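Gisavia wallpaper library: progress report to the Bhuiyan Fund
Prepared by Imtiaz Howlader, 7 July 2023
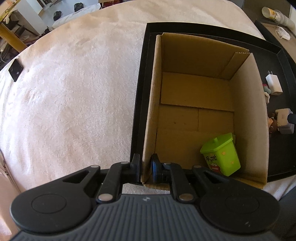 How many wallpapers can people download now? The library stands at 2301 finished wallpapers, up from 1501 when I last wrote to you in April, and every one of them is free.

I'm really pleased with how this spring has gone. The big job was sorting out sizes. Our older files were made for one shape of phone and looked dreadful on anything taller, with heads chopped off and moons squashed into eggs. We have now recropped 900 of the old files by hand, starting with the ones people download most. Automatic cropping was tried first and it did well on plain landscapes, but it kept centring on the wrong thing in the drawn artwork, so we dropped it for those.

The Jondholm set is finished too! These are the night harbour paintings I sent you samples of, and they have been lovely to work on. Dark wallpapers are harder than they look — a smooth evening sky breaks into bands once the file is squeezed down for the web. We added a very fine grain before saving, which hides the banding on most screens. It is still visible on a couple of our older test phones if you turn the brightness right up, and I would like another go at those in the autumn.

Search has improved a lot. You can pick a colour, a subject or a phone size and mix the three, and the results come back quickly even on a slow connection. The tags were a mess (we had "grey", "gray" and "greyish" as separate colours) and cleaning them up took most of May. Readers noticed straight away, and the messages we got about it were a real lift.

Two things are behind. The lock screen preview, where you see the clock laid over the picture before you download, works on newer phones but jumps about on small ones. Randus is rewriting that part and has it half done. The other is the artist pages. We promised a page for each contributor with a link back to their own site, and so far only the harbour painter and the botanical group have theirs. Permissions wording was the hold-up, and that is now agreed.

Spending is within the budget you approved. Storage cost a bit more than planned because we keep the full-size originals as well as the phone versions, and the testing line came in under, so the two more or less cancel out.

Next up are the artist pages, then the preview, then a first batch of tablet sizes. The target for the next report is 2402 wallpapers, all tagged the new way.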